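4.2 Changes in the work of the operators

At the Gilen site, the sorting line was before served by six operators in one shift. After the Gremavero cell was introduced, four stayed at the belt and two moved to checking and refilling.
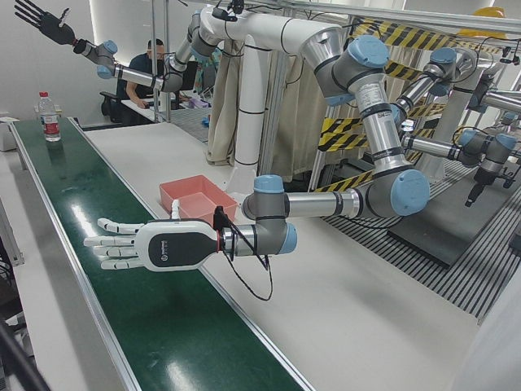
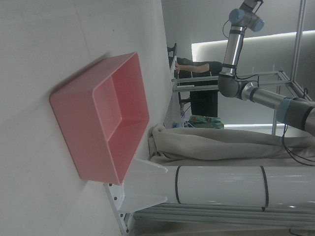

Figure 4. The cell at Gilen: arm and hand over the conveyor belt (first), pink bin on the table (second).

The operators told us that they lift less – but they wait more, and some of them miss the talk at the belt.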